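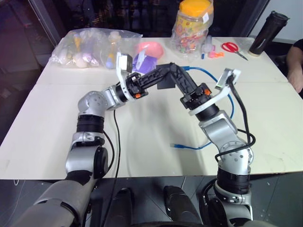

**How do I get a waxed canvas jacket soft again without ruining the wax?**

Hi all! I finally found my dream jacket, a Brarell field coat in dark olive, at the thrift store on Wednesday, and I am so in love with it. It fits like it was cut for me, the corduroy collar is perfect, all four pockets are sound and the lining doesn't have a single tear. The trouble is that it's stiff as a board, especially at the elbows, and there are pale dry lines wherever it's been folded. I've got a light cream tabletop to work on, with a faint seam running across it, and now I'm scared of two things: wrecking the coat, and getting wax down into that seam forever. Do I wash it first? Do I need a special wax? I'd love to be wearing it by December!

– Marigold_Hems

**Sølve Eide**

Oh, great find! I've rewaxed up to 100 of these for friends and market customers and it still makes me happy every time. Please don't put it in the washing machine, and skip the detergent. Brush off the dry dirt, sponge it with cold water and hang it up for a day or two until it's completely dry.

Then lay down an old bedsheet (brown paper works too) so your table seam is safe. Stand the tin of wax in a bowl of hot water until it turns runny, and rub it in with a bit of old T-shirt, one panel at a time. Go thin! The pale fold lines will drink up more than the rest, so do those twice. Then go over it with a hair dryer on warm and watch the wax melt in – this is my favorite part, the color comes back so deep and rich. Stay off the corduroy collar and the inside of the pockets.

Hang it somewhere warm overnight. It'll feel a little tacky for the first week or so and then it settles down. The elbows loosen up with wear, so put it on and go rake some leaves!

**tweedandtoast**

Just wear it. Mine was stiff for a month and now it's the comfiest thing I own.

**Pocketful468**

Seconding the hair dryer! I did my Jayawardena hat the same way and it looks amazing. For wax I like the Vurlow tin, the plain one with no color in it, as the tinted kind came off on my car seat. Test it inside the hem first, whichever you buy. One more thing, check the zipper while you're at it. Those older coats have big brass ones and a dab of candle wax on the teeth makes them run so nicely. Would love to see how it comes out, I've been hunting for that olive in my size for ages!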